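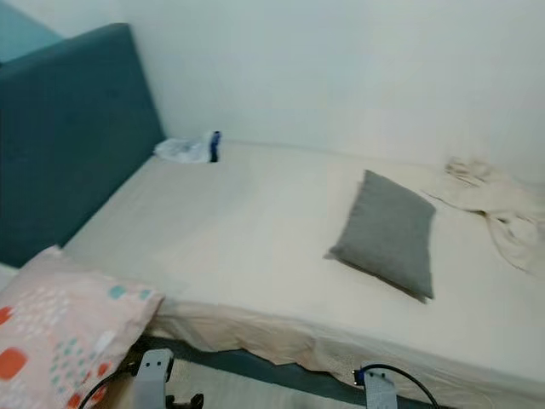

Quantas vezes se deve trocar a roupa da cama? Uma vez por semana, se conseguir; de quinze em quinze dias, se a vida não deixar.

Eu sou do segundo grupo e já fiz as pazes com isso. Cresci numa casa onde a minha mãe arrancava os lençóis ao sábado de manhã com gente ainda lá dentro, e quando fui viver sozinha jurei que ninguém me voltava a acordar assim. Resultado: passei os meus vinte anos a dormir em lençóis de que prefiro não falar (desculpa, mãe!).

O que me fez mudar foi o algodão. Comprei o meu primeiro jogo decente numa loja pequena chamada Stomard, e a senhora ao balcão, Gunhild Lykkegaard, teve a paciência de me explicar a história dos fios. Eu chegava convencida de que quanto mais, melhor. Ela pôs-me na mão um percal de 200 fios, fresquinho, quase a estalar, e depois um cetim bem mais denso, escorregadio e pesado. "Transpira de noite?", perguntou. Transpiro, pois. Levei o percal e ainda hoje é o que ponho de julho a setembro.

Depois veio o linho, que é outra conversa. Amarrota só de olharmos para ele, custa um disparate e fica melhor a cada lavagem. O meu amigo Njoroge Ndung'u passa o dele a ferro, coisa que me parece um castigo, mas a cama dele é linda e a minha parece um mapa de estradas — cada um com as suas prioridades.

Quanto à lavagem, fiz todas as asneiras possíveis. Amaciador aos litros, por exemplo: o tecido fica macio na primeira noite e passado um tempo parece encerado. Agora uso metade do detergente que usava, lavo a 40 graus e seco ao ar quando há sol. Os elásticos dos lençóis de baixo agradecem, que na máquina de secar os meus não duravam nada.

E quantos jogos é preciso ter? Eu cheguei a ter 7, todos desirmanados, enfiados num armário que já não fechava. Fiquei com três: um na cama, um na corda, um dobrado dentro da própria fronha, truque que aprendi com a Leonie Stöckli e que me mudou o armário. Os velhos dei-os a um canil, onde foram recebidos com um entusiasmo que nunca tiveram cá em casa.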